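The Cloth on the Table

On the quiet tyranny of drying mugs by hand, and the people who still insist on it

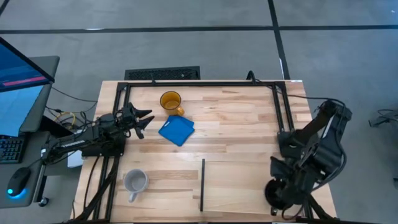 Two mugs, one blue cloth and a butcher-block top.

My grandmother owned a dishwasher for eleven years and used it to store cookie sheets. Mugs, in her house, were washed by hand, dried by hand and hung on hooks, and any guest who left one to drip on the rack could expect to find her standing behind him with a towel and an expression.

I thought of her often this spring in Berkstead, a town with one good bakery and a surprising number of strong feelings about dishcloths. I had gone to see Ada Testa, who runs a household workshop in the former Divetti shoe store. The Divetti name is still in the tile by the front door. People bring her their stained mugs, their dull wooden counters and their towels that no longer absorb anything, and she tells them what they've been doing wrong. They pay for this. There is a waiting list.

"You bought it to be pretty," she said of a towel I'd brought from home, holding it by one corner. "It's pretty."

It was a linen-look thing with a lemon on it. She ran a little water over the back of her hand, laid the lemon on top and lifted it away. The water stayed where it was. I have been drying dishes with that towel for two years, or at any rate I have been moving the water around.

The trouble, according to Testa, is fabric softener. Softener coats the fibers, the coating repels water, and you end up with a very gentle raincoat. Her remedy is a hot wash with less detergent than you think and a cup of white vinegar in the rinse, repeated until the cloth behaves. She does not believe in a dryer sheet under any circumstances. She said this in the tone other people reserve for smoking in bed.

Then there is folding, a subject on which I had assumed there was nothing left to say. Testa folds a cloth in half and then again, works with one face until it's damp, and turns to a fresh one. A flat cloth gets wet all over at once and is finished after three mugs. A folded one will see you through a dinner party. The blue cloth on the wood that afternoon was folded down to a tidy rectangle and lying at a slant, and I resisted the urge to straighten it, having already been corrected once about the lemon.

Beyond it stood an amber-yellow glass mug of the sort that half the country seems to have inherited from the same aunt. The other mug, at the near side, was ceramic, white and gray, paler inside. They make a good teaching pair, as they misbehave in different ways. Glass shows everything. Dry it with a tired cloth and you get lint, and then streaks where you tried to chase the lint, and then a thumbprint where you held it up to the window to admire your work. Ceramic hides its sins until there's a tan ring at coffee level and your mother-in-law is coming.

For glass, Testa rinses hot and dries at once, the cloth pushed inside with two fingers and the mug turned around it. You turn the mug and keep the hand still. It feels ridiculous and works beautifully. For the ring in a ceramic mug she uses baking soda and just enough water to make a paste, left alone while you do something else. She has no patience for scouring powder. I confessed to owning a can of it and she asked me how the mug was doing.

Handles get their own lecture. The inside of a handle is the part everybody touches and hardly anyone washes, and she has a way of threading a twisted corner of cloth through it and sawing back and forth, like a person flossing a very large tooth. I went home and did this to all our mugs. I won't describe what came off.

Her real passion, though, is the table. She talks about butcher block the way retired sailors talk about weather. The strips run side by side, each one wanting to swell or shrink a little as the seasons change, and the whole business of owning such a surface amounts to keeping them on speaking terms. She oils hers with plain food-grade mineral oil, wiping it along the strips and going away for the night. In the morning she takes off the excess with an old cloth. Olive oil is forbidden. A couple from out on the Sirov road once brought in a counter they had been feeding with olive oil for a year, and she made them smell it before she would discuss a price.

And never, ever leave a wet mug on it. I asked what happened if you did. You get a ring, she said, and then you get to look at the ring. If one does turn up, she sands it lightly by hand along the strips, oils again and doesn't mention it to the owner unless they ask.

I stopped at Benedetti, the hardware store across the street, to buy supplies. The man at the register looked at my mineral oil, my vinegar and my six plain cotton cloths and said, "Ada?" He told me he sells more oil in May than in the rest of the year put together. He also told me he puts all his own mugs in the dishwasher and that I was not to repeat it.

My kitchen now smells faintly of salad. The lemon towel has been through the vinegar four times and absorbs a respectable amount, though the lemon has faded to something closer to a potato. I fold it in half and then again. Last night I caught myself standing behind a dinner guest who had set a dripping mug on the rack, and I was holding the towel.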